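3.2 Carried bags and entryway storage

The second part of the survey asked where people put the things they carry when they get home. Of the 1,916 households in the Clarnley and Skastdale samples, 146 agreed to keep a two-week diary of their entryway. Entries were made in the evening, and each one listed the item, the place it was left, and whether it was moved again before bedtime.

Shoulder bags were the hardest item to sort. Coats and shoes had a usual place in most homes, but bags were left on chairs, counters, stair rails and floors, often in a different spot each day. Following Laur and Ding, we coded a bag as "stored" only if it was hung or placed inside furniture. A soft nylon bag with a wide woven strap and a long zipper (Figure 3) was treated as hangable, even when the diary showed it was never hung.
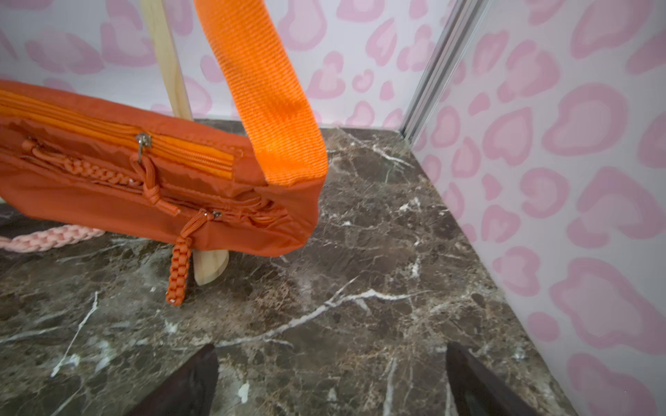 Diary keepers who lived alone moved their bags less often than those in shared homes. In shared homes, the bag was most often moved by another person who needed the surface. Riquelme found a similar pattern for mail and keys in Tirkulside, although his sample was made up of renters only. Our renters and owners did not differ on this point.

We also asked what kind of storage stood nearest to the front door. Answers fell into three groups: wall hooks, closed closets, and freestanding racks. Households with wall hooks reported the most stored bags. Closets came last, and several people wrote that opening a door with full hands was too much trouble. Freestanding racks fell in between. Most were small, with a single rod between two uprights, and were used mainly for coats.

Figure 3. Top: shoulder bag with woven strap. Bottom: small wooden rack with a white rod. 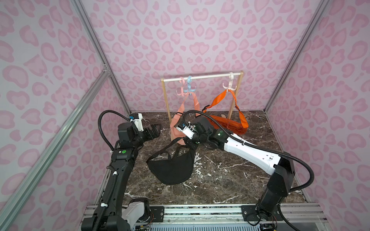

3.3 Seasonal change

Diaries begun in September showed fewer coats and more bags on the floor than those begun in winter. Once coats filled the hooks, bags were moved to chairs.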